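Ticket 1044 — Hot water runs out in the evening, laundry building
Status: Closed
Opened by: Cosmin Pană
Assigned to: Orvokki Tikkanen, Dumia building support

Cosmin Pană, 7:10 pm
Good evening. Since the beginning of June we have a problem with the hot water in our building. In the morning everything is normal. After six in the evening the water from the kitchen tap is warm for a few minutes and then cold. My neighbour Ileana Dumitrescu on the same floor has the same. We both have the small Stesix controller on the wall and it shows no error. I already tried to restart it, with no change.

Orvokki Tikkanen, 8:25 am
Thank you Cosmin. Please tell me two things: what temperature is set on the controller, and does the colour of the small light change when the water gets cold? I would also like to know which machines in your flat take water in the evening, and if any of them is connected to the hot line.

Cosmin Pană, 6:40 pm
The controller is set to 60. The light stays green all the time. We have no dishwasher. The washing machine we use mostly on the weekend, and I believe it takes only cold water, but I am not a plumber.
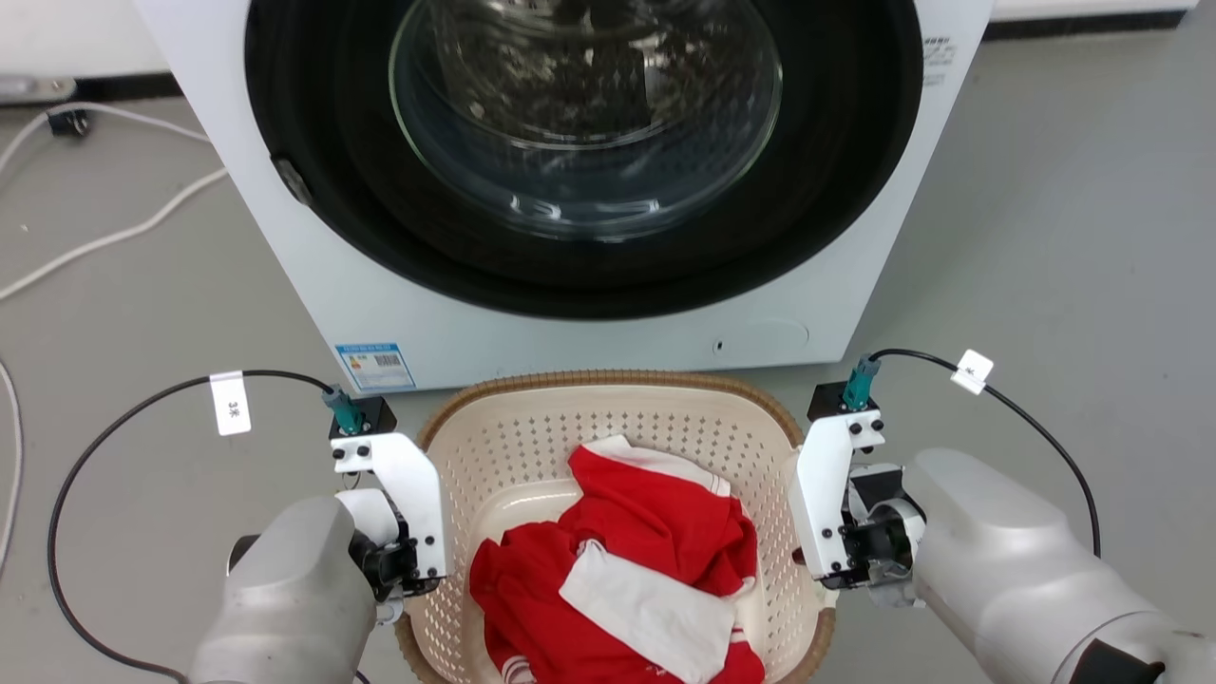
Washing machine, front side, with the label and the filter panel.

I closed the tap of the washing machine for one full evening. The hot water finished at the same hour as before, so I think we can remove it from the list.

Orvokki Tikkanen, 9:05 am
I agree, it is not the machine. You can open its tap again. The tank in the basement holds 200 litres and it is shared by your staircase, so the next step is to look at its heating schedule. I asked Virgil Cârstea to go there, he has the key.

Virgil Cârstea, 2:30 pm
Visited the basement. Tank is in order, no leak, the thermostat reacts correctly. The timer is the problem. Evening heating was programmed for 120 minutes but it started at 4 am instead of 4 pm. I suppose it was entered wrongly after the power cut in spring — the display uses the twelve-hour clock and the letters are very small. Corrected to 4 pm and changed the display to twenty-four hours.

Cosmin Pană, 9:15 pm
Tonight the water was hot until nine. Ileana confirms the same for her flat. I will watch it for a few more evenings before we close.

Orvokki Tikkanen, 8:50 am
Good. Please leave the controller at 60 and do not restart it during this time.

Cosmin Pană, 7:55 pm
Five evenings without a problem. You may close the ticket. Many thanks to Virgil also.

Orvokki Tikkanen, 8:10 am
Closed. Timer setting added to the checklist for use after power cuts.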